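Lukian Palamarchuk
@lpalamarchuk
March 2023

1/ Notes on heat loss in paper hot cups. I spent the winter logging temperatures for a small cafe supplier and most of what I read beforehand was wrong or measured badly. Posting the method and results so the next person can skip a few steps. Long thread.

2/ Start with where the heat goes. A cup of coffee at serving temperature loses energy four ways: evaporation from the surface, convection off the surface and the walls, radiation from the walls, and conduction into whatever it is standing on. People talk about the walls. With the lid off, evaporation is the largest term by a wide margin.

3/ Reason: latent heat. Every gram of water that leaves as vapor takes more than 2 kJ with it. A gram of coffee cooling by one degree gives up a little over 4 J. Losing a few grams to steam is a very expensive way to lose a few grams.

4/ So the lid does most of the work. It traps saturated air above the liquid, vapor condenses on the underside, and the net evaporation rate drops. The cup wall comes second, the sleeve third.

5/ Test setup. Single-wall cups from Husetti, double-wall cups from Volent, one lid type for each rim diameter. Thermocouple through the side wall at mid height, sealed with silicone. Going in through the lid leaves a second vent, and the numbers drift depending on how well you taped it that morning.

6/ Fill by mass, never by eye. A half-inch difference in fill line changes the headspace and the thermal mass together, and you can't separate them afterward. I threw out my first 14 runs over this.

7/ Start the clock when the probe crosses a fixed temperature on the way down. Don't start it at the pour. The first minute is mostly the cup itself heating up, and it depends on where the cups were stored.

8/ I used plain water for most runs. Black coffee is close enough that I couldn't tell the curves apart. Milk drinks are different because the foam is an insulator, and foam is hard to repeat. I left them out.

9/ Result one. Lid on versus lid off made a bigger difference than single wall versus double wall, in every pairing. If you have budget for one improvement, buy lids that fit.

10/ Result two. Fit matters more than lid material or color. A lid seated all the way around and one lifted on one side behave like two different products. The lifted one vents continuously, and you can see the condensation pattern change under it.

11/ Result three. The sip opening is small but not free. Taping it over slowed the cooling by a measurable amount in every run. Lids with a closing tab get some of that back when the tab is closed. Most drinkers leave it open.

12/ Result four. Cup size. A larger cup cools slower per degree because volume grows faster than surface area. Textbook result, and it held up. The practical version: a small drink in a large cup is the worst case, since you get the big surface and the small mass.

13/ The surface under the cup. I ran the same cup on cork, on a wooden board and on a stone slab. The stone pulled heat fastest, but less than I expected. Most paper cups have a recessed base, so only the bottom ring touches. The air gap under the base does the rest.

14/ Sleeves. A corrugated sleeve mainly protects your fingers. It slows wall loss a little where it covers the wall. On a lidded double-wall cup I could not pull its effect out of the noise.

15/ Noise, while we're on it. Room drafts were my biggest error source. A heating vent cycling on and off put a visible ripple in the curve. I moved everything into a cardboard enclosure open at the top, and the repeat runs tightened up right away.

16/ Second biggest error: cheap thermocouples read differently from each other. Put all of them in one stirred bath, note the offsets, and subtract. Repeat monthly. One of mine wandered between checks and I had to drop every run it was in.

17/ Modeling. Newton's law of cooling with a single constant fits a lidded cup well enough for practical use. It fits an open cup poorly at the hot end, because the evaporation rate climbs steeply with temperature. If your open-cup fit looks bad above 70 C, that's why.

18/ For the open cup I fitted two terms, one linear in the temperature difference and one tied to vapor pressure. The Moroz spreadsheet going around uses a single exponential for everything. It's fine for lidded cups. Please don't quote its open-cup numbers.

19/ On serving temperature. Many shops pour at up to 94 C and then rely on the cup to bring it down to something drinkable. A better lid makes that wait longer. If you upgrade lids and get complaints that the coffee is too hot, the lid is working and the pour should come down.

20/ Bomurthorpe, the supplier I did this for, ended up changing one thing. They dropped two rim diameters that were nearly the same, so the wrong lid can't be pressed onto the wrong cup. It cost less than moving to double wall across the range.

21/ Things I did not test: compostable fiber lids, reusable cups, anything with ice, anything outdoors. Wind changes the convection term enough that indoor numbers should not be carried over. I may try fiber lids in July if I can get enough of them from a single batch.

22/ If you want to repeat this at home, 3 runs per condition is the minimum and 6 is better. A kitchen scale, a two-channel logger and a box will get you most of the way. Write down the room temperature at the start and the end of each run.

23/ Black domed lids, from above. Look at the sip opening on the big one: you can see the drink through it, and that is the open area I was taping over in post 11. 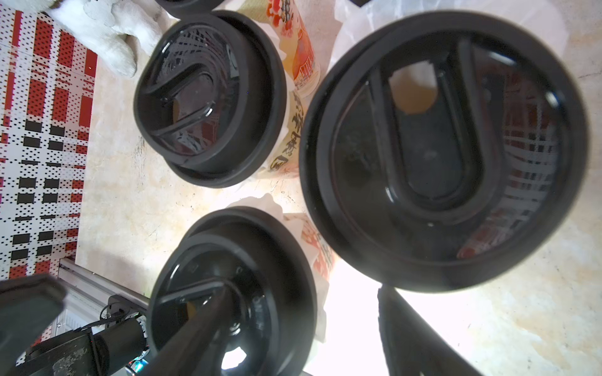

24/ Corrections and replies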